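Reheating Steamed Buns: Frequently Asked Questions
Garbridge Shared Kitchen
Page kept by Pushpa Solanki. Last updated 06/04/2024.

Do I need to book the steamer?
No. It stays in the small side room and goes to whoever gets there first. If you want it for a group lunch, write your name on the sheet by the door the day before.

How much water goes in?
Fill the pot to the lower line, which takes it to around 3 cups. The water should sit well below the tray. If it touches the tray, pour some out. Buns that sit in water go gummy on the bottom and will not recover.

Where should I plug it in?
Use the wall outlet in the side room. Please don't run it from an extension cord, and don't carry it to the main counter, where the outlets share a circuit with the two microwaves.

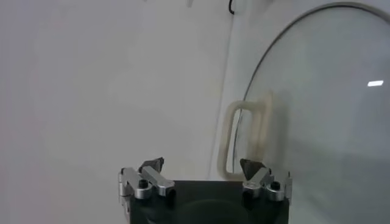 If the outlet is dead, check the breaker panel in the hall before reporting it. The side room is breaker 13. Reset it once. If it trips again, leave it off and send a note to Seema Chauhan.

How long do buns take?
From the refrigerator, 5 minutes after the water starts to boil. From the freezer, allow 12. Don't thaw frozen buns on the counter first. The skin dries out and then wrinkles badly in the steam.

Should I line the tray?
For plain buns, a small square of parchment under each one is enough. You can skip it if you oil the tray lightly. Don't cover the whole tray with one sheet, or the steam has no way up.

How many buns can I do at once?
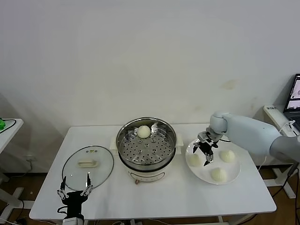
Most people overfill the tray. Buns swell as they heat, and two that touch will tear when you pull them apart. Leave a finger's width between them and at the sides. If you're not sure about timing, try a single bun on the tray first and keep the rest on a plate beside the pot, the way the other three are here. Cut the test bun in half and check the middle before you load the others.

What do I do with the lid?
Lift it by the handle and tilt it away from you so the steam goes toward the wall. Move it to the side without holding it over the buns, or the drips will spot them. Set it flat on the table. Please don't lean it against the wall.

Can I steam filled buns?
Yes. Add 3 minutes to the times above for meat fillings. Sweet bean paste gets much hotter than the dough around it, so let those stand before you hand them to children.

Can I use it for vegetables or fish?
Vegetables are fine. Fish is not, as the smell stays in the side room for days.

How do I clean it?
Unplug it and let it cool. Empty the water, wash the tray and lid by hand, and wipe the base with a damp cloth. Never put the base in the sink. If you see white scale in the bottom of the pot, leave a little vinegar and water in it for half an hour, then rinse twice.

Who do I tell if something is broken or missing?
Leave a note in the Garbridge message box, or call extension 1416 and ask for Seema.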